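# Storage and Shelving at the Matudon Depot

The Matudon depot holds the spare parts, packaging stock and returned goods of three workshops: Skenik, Okoth and Cutenetti. Until last spring each workshop kept its own storeroom, with its own labels and its own habits. The goods have since been brought together in a single hall, and this page presents the shelving as it stands today, with notes for staff who collect or deliver there.

The hall is open to all three workshops from 7:30 in the morning. Persons visiting for the first time are asked to report to the counter, where a plan of the aisles is available. The plan is revised each March and whenever an aisle changes its use.

## Boxed goods

Small parts are stored in the cardboard boxes in which they are received. Repacking into plastic bins was tried for one season at Okoth and discontinued. The bins took up more room than the boxes, and supplier markings were lost in the transfer, which made returns slow and in several cases impossible.

Boxes are placed in the slots of the shelf with a marked face toward the aisle wherever the shape of the box allows it. A box that carries no marking of any kind is not shelved. It is taken back to the counter and held there until the workshop concerned has identified it.
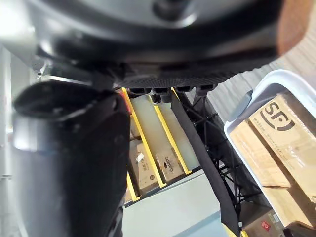 Josiane Gautier has asked that the printed name on a carton never be treated as proof of what is inside, as cartons are often used a second time and the old lettering stays on them. She would prefer that every reused carton be opened at the counter before it goes back to its slot, even when this delays the morning delivery.

The depot has adopted this request. Supplier lettering is now regarded as an aid to finding a box, and the depot record alone determines its contents. Yellow-edged rails and cardboard boxes, one of them lettered "Qianz" along its face, appear in the view of the storage shelf.

## Use of the slots

Each slot is assigned to one workshop. Goods from two workshops may not share a slot, even for a single night. Where a slot is full, the surplus goes to the overflow aisle, and a note is entered in the record with the name of the person who moved it.

The following rules apply throughout the hall:

- Heavy boxes are placed on the lower levels. The limit for any box stored above shoulder height is 18 pounds.
- Boxes must rest fully within the slot and may not project over the rail.
- Labels are applied to the carton itself. Tape, chalk and marker are not to be used on the shelving.
- Crushed or torn boxes are replaced on the day they are noticed.
- Aisles are kept clear at all times, including during deliveries.

The record currently lists 300 shelf positions, of which Skenik holds the largest share. Cutenetti uses comparatively few, as most of its stock consists of long profiles that are kept in the rack by the north door. Requests for additional positions should be made in writing and should state the type of goods and the expected length of storage.

## Returns and removals

Goods awaiting return to a supplier remain in their slot for up to 10 working days. After that period they are moved to the returns cage, and the workshop is informed. Original cartons should be kept for this purpose, flattened if necessary and tied in bundles by size.

Fabrice Texier receives corrections to the record and requests for new labels. Corrections should give the slot reference, the workshop and the change required. Messages that give only a description of the box cannot be processed.

Views of the profile rack and the returns cage will be added to this gallery when the repainting of the north wall is complete. The counter closes at 4:45 in the afternoon, and keys to the cage must be handed in before that time.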